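7月 機材計画メモ(Lillau、調味料容器の卓上タスク)

下期の購入申請に向けて、手持ちグリッパーまわりの見積りを整理する。前回のメモは本体と消耗品の区別が曖昧で、後から読んで自分でも分からなくなったため、費目から書き直した。

**枠と前提**

- 枠は400千円。税込、送料込みで見る。
- 本体の追加は左右1組、つまり2台が単位。片側だけ増やしても両手作業には回せない。
- 固定アームの更新は別枠。今回の表には入れない。
- 納期は発注から2か月を上限とする。それより遅いものは下期の収集計画に間に合わない。

**候補**

| 項目 | 発注先 | 状態 |
|---|---|---|
| 手持ちグリッパー本体(左右組) | Alville | 見積り受領、構成の再確認中 |
| 同上、代替機 | Bilier | 見積り受領、359千円 |
| 交換用の指 | Alville / Bilier | 本体見積りに含むかどうかが両社で違う |
| 支柱とベース | Heiskanen | 概算のみ、正式見積り待ち |
| ケーブル類 | 未定 | 在庫確認後 |

Alvilleの見積りは指の予備と充電器を別立てにしてあり、同じ条件に揃えると枠を超える。Bilierは359千円に指の予備と初回の校正が入っている。差引き41千円が残るが、Heiskanenの支柱を同じ申請に載せるとおそらく足りない。支柱は概算の幅が広すぎるので、今は金額を書かないでおく。

**使用条件の確認**

仕様書の把持幅だけで比べると両社とも条件を満たす。ただし把持幅の定義が揃っていない。Alvilleは指の根元側、Bilierは先端側の寸法を載せている。容器をつかむのは先端側なので、比較には先端の値が要る。Alvilleに問い合わせ済み、回答待ち。

作業は卓上の小さい容器の移動とラック周辺への配置。容器は透明の胴に白いキャップのものが中心で、キャップの形状は揃えていない。胴とキャップでは滑り方が違うはずなので、指先の材質は本体と分けて選べるほうがよい。この点はBilierの構成が不利で、指先パッドが指と一体になっている。パッドだけの交換ができず、摩耗したら指ごと替えることになる。単価は安いが、頻度しだいで逆転する。

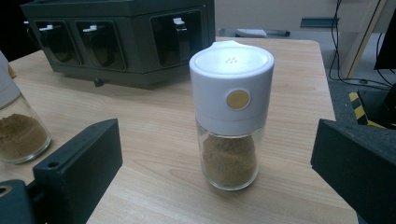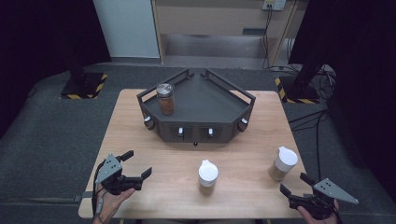
見積り表の初版を回したところ、Hui-mei Tangから、本体の価格差を見る前に指の年間消費を出すべきだという返信が来た。指一体型のBilierは初年度こそ安いが、交換費を運用費に回しているだけで、申請書の上では総額が見えなくなる、とのこと。あわせて、校正を初回だけ無償とする条件では二回目以降の単価を必ず書面で取ること、手首側のケーブルは本体の付属品に数えず消耗品として別に積むこと、の二点も指摘された。

いずれも妥当。表に次の列を足す。

- 指の交換単価(左右それぞれ)
- 交換の目安と、その根拠がメーカー値か所内記録か
- 校正の有償単価、往復送料、戻るまでの日数
- ケーブルの品番と、他社品での代替可否

交換の目安については所内の記録が使えるはずだが、記録簿の書式が途中で変わっている。古い書式には左右の別がなく、どちらの指を替えたのか追えない。新しい書式になってからの分だけで集計する。期間が短いので、年間値に延ばすときはその旨を注記すること。

**ケーブルとスタンド**

手持ち側のケーブルは引き回しの余裕で長さが決まる。短いと手首の向きが制限され、長いと床に溜まる。今の長さのまま同じものを買うか、一段短いものに変えて中継を入れるか、まだ決めていない。中継を入れると接点が増え、故障の切り分けが面倒になる。接点の不良は前期の停止時間でもかなりの割合を占めていたので、当面は中継なしで見積る。

コネクタの形状はAlvilleとBilierで異なる。Bilierを選んだ場合、手元の予備ケーブルは流用できない。前の比較ではここが抜けていた。ケーブル一式を足すと残りの41千円をいくらか食う。品番が出次第、表に反映する。

Heiskanenの支柱は、ベースの設置面積と支柱の剛性のどちらを優先するかで型が分かれる。机のまわりは人が立つ側と支柱の側が近く、ベースはなるべく小さいほうが助かる。一方で小さいベースは重りの追加が要り、重りは別売。カタログの写真では一体に見えるが、品番は分かれている。正式見積りの依頼文に重りを含める旨を明記した。

ベースの縁に貼る黄黒テープは消耗品の共通費で落とす。今回の申請には載せない。

**申請の分け方**

案A:本体(Bilier)と指の予備を枠内で申請し、支柱は次の枠に送る。手続きは一本で済む。支柱が遅れる間は現行のものを使い続ける。

案B:本体をAlvilleにし、指の予備を消耗品費に移す。枠には収まるが、Hui-mei Tangの指摘どおり総額が二つの費目に割れる。監査で説明を求められる可能性がある。

案C:本体を見送り、指とケーブルだけを更新する。費用は最小。予備機がない状態は解消しない。片側が故障すれば両手の収集は止まる。

現時点では案Aを主、案Cを従とする。案Bは指先の寸法についてAlvilleの回答が来るまで保留。回答の値がBilierより明らかに広い場合だけ再検討する。

**受入検査について**

前回の購入では検収の項目が外観と通電だけで、左右の開閉量のずれに気づくのが遅れた。今回は検収書に次を加えるよう購買に依頼する。

1. 左右それぞれの全開、全閉の読み値を記録する
2. 指の取付面に隙間がないことを確認する
3. ケーブルを最大に振った状態で通信が切れないことを確認する
4. 実作業で使う容器を、胴とキャップの両方でつかんで持ち上げる

4は合否の基準が決めにくい。中身の量で重さが変わるため、検収用の容器を決めて封をし、それ以外は使わないことにする。容器の準備は消耗品扱いで問題ないと購買から確認を得た。

**未処理**

- Alville:先端側の把持幅、パッド単体の単価
- Bilier:二回目以降の校正費、コネクタ品番、見積り有効期限の延長可否
- Heiskanen:重り込みの正式見積り
- 所内:交換記録の集計(新書式の分のみ)、予備ケーブルの在庫確認

Bilierの見積り有効期限は申請の締切より先に切れる。延長の可否を最初に聞くこと。延長不可なら案Aの金額を取り直し、359千円の数字は表から外す。

追記、16時すぎ。在庫棚のケーブルを確認。予備はすべてAlville側の形状で、Bilier用に使えるものはなかった。表の該当欄を「新規購入」に変更した。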